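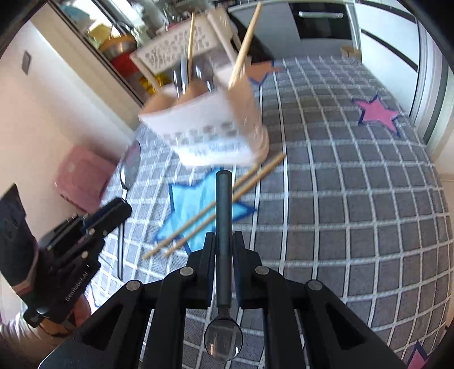 Shared kitchen safety check, utensils and holders
House: Cervantes, second floor
Checked by: Sumaiya Nanayakkara
Month: April
Form 17, comments are written under each point

Marks used: OK / Needs work / Not checked

1. Holder stands firmly when it is full
Needs work. I filled the holder with long chopsticks and pushed it lightly near the top. It moves more easily than I like. With the spoons only it is stable. Please put the long and light things together with some heavy spoons, so the weight stays low. Do not place the holder at the corner of the counter where people pass with bags.

2. Holes for drainage are open
OK. I looked through the holes against the window and I did not find old food in them. In the bottom tray of the sink rack there was a little brown water, this I have cleaned already.

3. Protective film and labels removed before use
Needs work. A new holder must be unpacked completely before somebody puts washed utensils inside. Film keeps the water in and after some days it smells. The label should also come off, with warm water and a little oil if the glue is strong. Write the number from the label in the kitchen book first, in case we must return the item to Kukolance.

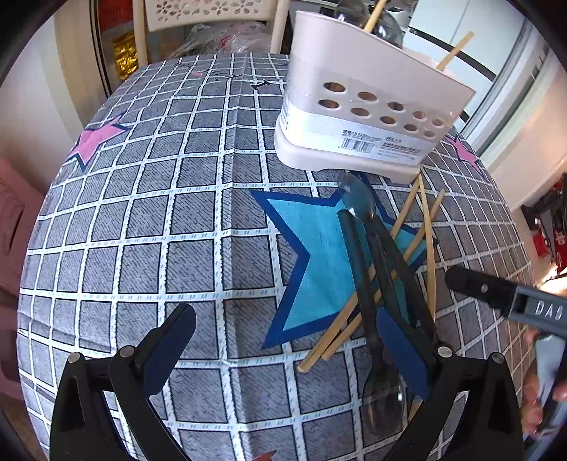
Point 3: holder with the label on its lower front, number begins LX3120.

4. Wooden chopsticks
Needs work. Check every stick with the fingers, slowly, from the thick end to the thin end. I found splinters on two of them and put these in the trash. Sticks which are bent or dark at the tip should go also. Wooden sticks must dry fully before they are stored. Last month they were put in the drawer too early, and there was a gray spot on the wood of the drawer too.

5. Clear plastic spoons
OK, with comment. No cracks in the ones I checked. Clear plastic is difficult to see in the sink and on a light counter, so please count on your hands and not on your eyes when you wash up. Do not leave them near the hot plate. I don't know which temperature they can take, the paper from Skiner does not say it. Until we know, please do not put them in boiling water.

6. Metal spoons
OK. No rust. One has a loose feeling in the handle when I turn it. I put it aside with red tape, please don't take the tape off before I have looked at it again.

7. Knives are not kept in the same holder
OK. No knife was in the holder. They are in the block from Zillus, the blades are covered.

8. Floor and table surface
Needs work. Chopsticks roll, and a round stick under the foot is the same as a small wheel. When something falls, pick it up at once and wash it before it goes back with the clean ones. The grid cloth with the stars is nice but it can slide on a smooth table, so there should be a rubber mat under it.
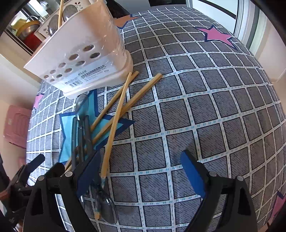
The cloth should be washed at the same time as the towels. When utensils have been lying on it, wash them also before eating, even if the cloth looks clean to you. I asked for this in the last check and the answer was "yes, yes", so I write it here again.

9. Emergency card by the door
Needs work. The card is there but the room number is wrong, it says 124 and we are in 22. I corrected it with a pen. A new printed card is needed.

10. First aid box
Not checked. The box was locked and I had no key with me.

To be done before the next check
- rubber mat for the table
- film and label off the new holder
- new card for the door
- key for the first aid box, one copy should hang in the kitchen

If you have done one of these, write your name next to it. Please do not only tell me in the hallway, I forget it.

S. Nanayakkara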